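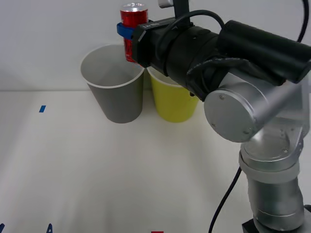

Page last changed: 2018-12-10

Section 2. Setting Up and Using the Taltico 856 Heated Roller Set

This section applies to the Taltico 856 heated roller set as supplied for home use. Read it in full before connecting the base to an outlet. Salon staff should also refer to the Sellutton care sheet supplied with professional orders.

2.1 Before first use

1. Remove the base, the rollers and the clips from the packaging. Discard the foam ring under the lid.
2. Wipe each heating post with a dry cloth. Do not use water or hair products on the posts.
3. Stand the base on a level, heat-resistant surface, away from sinks and bathtubs.
4. Uncoil the power cord completely and check it for cuts or worn spots.
5. Place one roller on each post and close the lid.
6. Connect the plug, switch on, and let the set run for one full heating cycle without using it on the hair. A slight odor may be noticed during this first cycle and is normal.

Caution: Do not place the base on a bed, a towel or a carpet. The vents on the underside must remain open at all times.

2.2 Preparing the hair

The rollers are intended for clean, fully dry hair. Damp hair takes longer to set and may stretch while it is warm. If a conditioner has been used, rinse it out well, as a heavy residue will make the hair slip from the roller.

1. Brush the hair from the ends upward until no tangles remain.
2. Apply a small amount of heat protection spray and allow it to dry.
3. Divide the hair into three panels: one along the top of the head and one on each side.
4. Clip the side panels out of the way.

Note: After a permanent wave or a permanent color treatment, wait at least 72 hours before using heated rollers.
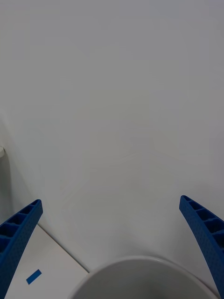 Can the rollers be used on hair extensions?
Only extensions made of human hair may be used with this set, and the rollers must be kept clear of the bonds or clips that hold them in place. Synthetic fibers can melt.

2.3 Heating the rollers

1. Check that every roller is seated fully on its post.
2. Close the lid and move the switch to ON. The indicator light will turn red.
3. Wait until the light turns green. From a cold start, heating takes 8 minutes.
4. Switch off and unplug the base before removing the first roller.

Caution: The center of each roller and the metal posts become very hot. Hold the rollers by the colored end rims only. Keep the set out of the reach of children while it is heating and until it has cooled.
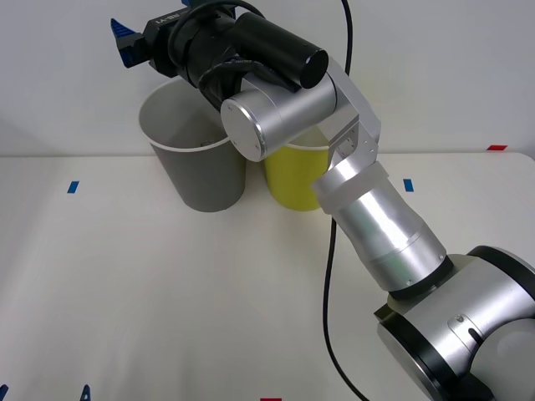
Reading time: 6 min

2.4 Placing the rollers

Begin with the top panel, working from the forehead toward the crown. The large rollers give lift at the roots - the medium rollers give a closer curl and are better suited to the sides.

1. Take a section of hair no wider than the roller.
2. Comb the section straight up and hold it taut.
3. Set the ends smoothly against the roller. Bent ends will leave a visible crease.
4. Wind down to the scalp without pulling, and secure with a clip of the matching size.
5. Repeat for the remaining sections, finishing at the nape.

Leave the rollers in place until they are cool to the touch. Fine hair may be ready sooner than thick hair, but in both cases early removal will shorten the life of the curl.

If a roller feels uncomfortably hot against the scalp, remove it at once. A folded tissue may be placed under the roller before it is wound again.

2.5 Removing the rollers

1. Start at the nape and work upward.
2. Open the clip fully and let the roller unwind under its own weight. Do not pull it through the hair.
3. Allow the curls to rest for a few minutes before touching them.

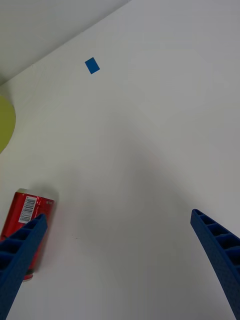 4. Separate the curls with the fingers or a wide-toothed comb. A brush may be used where a looser wave is wanted.
5. Finish with a light hairspray, if desired.

2.6 Cleaning and storage

Let the base and rollers cool completely. Remove loose hair from the rollers and wipe them with a slightly damp cloth, then dry them before returning them to the posts. Coil the cord loosely beside the base - never wrap it around the lid.

Written instructions prepared by Florencia Ojeda. Safety text reviewed by Raghda Kanaan. For replacement clips, contact the Ellimholm service desk and quote the model number on the underside of the base.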